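Caldale Open-Side Desktop Case, Black
Item 2046
By Trudetti

If you've ever skinned your knuckles trying to get a stick of memory out of a cramped little tower, we think you'll get along with the Caldale. It's a good old-fashioned desktop case with a black shell and a side panel that comes away completely, so you can lay the whole thing down on the bench and work from above with both hands (and a decent lamp, if your eyes are anything like ours).

We've been fitting out these cases for over 25 years in one version or another, and the layout has barely changed in all that time. The power supply goes in one upper corner and the drive cage in the other, with the board below them, and the blue latches on the cage let go of a drive with your thumb. No hunting around the carpet for tiny screws!

What comes in the carton
Case with removable side panel
Drive cage with blue latches
4 rubber feet, self-adhesive
Bag of board screws and standoffs
Printed fitting guide

Power supply, motherboard, cables and drives are sold separately. If you'd like ours, the Florkar supply is the one we usually suggest, and it ships in the same box if you order them together. 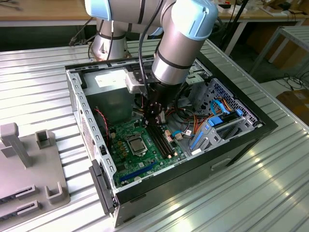
Photo: Saarela / Trudetti

A Caldale on its side with the panel off, with a green board, two black memory slots and the drive cage at upper right. Bundle the power leads before you close up, especially the ones that cross the board by the memory, as the panel sits fairly close once it's on.

Price: $74, feet and screws included
Spare side panels and latches are back in stock from April, so do drop us a line if you need one for an older case.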